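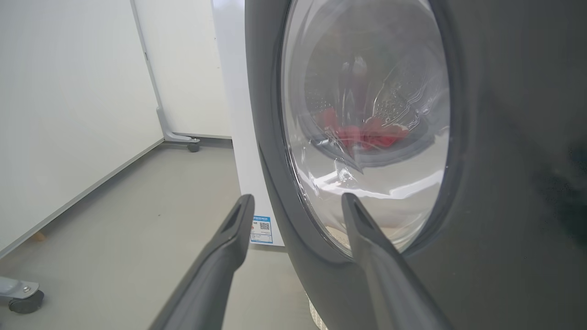
One red item, one charcoal-gray front loader.

Laundry Room Gallery: The Cold Wash Question

Farnis, the appliance store on the Mestlow road, has a card by the register that says a cold cycle cleans as well as a warm one, 100 times out of 100. I have washed clothes for a family long enough to doubt any card with the same number on it twice. So this page of the gallery goes to the washer, and to my grumbling about it.

The red piece sits at the bottom of the drum. Red has ruined more of my dish towels than gravy ever did, and I don't care what the detergent bottle promises about color. Vidal makes a sheet you toss in to catch loose dye. The box says 2 per load for new clothes, and of course the people who sell the sheets would like you to use 2.

About that domed glass: it shines nicely under a showroom light. At home you get glare across the lower half, right where you want to look for the sock you forgot. I still open the door and feel around in there before I start anything.

The drum is stainless steel, with rows of small round holes and a wavy raised form inside. Sales people love to talk about the shape of a drum. Maybe it matters. My old top loader had a plain one and the jeans came out fine.

A reader in Flullthorpe wrote to say she has logged 1,146 loads, all cold, and never had a color bleed. Good for her. I would like to see her white shirts before I change anything.

Whites go in Friday, on warm. If you have a red shirt that has truly stopped bleeding, send me the brand and the number of washes it took.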